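Keeping the Two-Arm Kitchen Cell Running

I look after the kitchen table cell at Stakbridge, and people keep asking what the looking-after part involves. Mostly cables, fingertips and wiping things down! So I've put up one from the overhead camera, with my notes underneath. 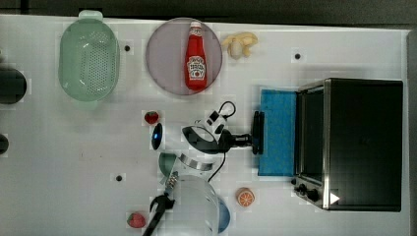 The table from straight overhead
Both arms out over the table, the upper one with its gripper down on the blue sponge by the toaster oven. I like this view for checking cable runs. See how the black one loops over the wrist and then heads down across the table toward the other arm? I follow that line with my finger every morning, arms powered down, feeling for nicks or a spot that's gone stiff.

What I do about the cables
We leave a generous loop at the wrist. Wojciech Kalinowski had it tied down neat and tight back in July and it looked fantastic, right up until the wrist rolled all the way over and yanked the plug (sorry, Wojciech). Now I swing every joint through its full travel by hand before I close up a tie, and I swap the cable every 900 hours whether it looks tired or not.

Grippers
Fingertips get wiped with a damp cloth after each shift, and the mounting screws get a quick check every 200 cycles. If one has backed out I clean the threads, add a dab of threadlocker and leave it overnight. I used to just snug them up and carry on, and I was back at it within the week.

The tabletop
White shows every smudge, so you'll spot a few. I give it a proper wash on Fridays and keep the cloth well away from the connectors. Danuta Olszewski wants to try a matte cover and I'm all for it, as long as I can still get at the holes in the table.

Still on my list: fresh labels for both ends of the long cable, and a spare set of fingertips. We're down to one pair and I'd feel a lot better with 5.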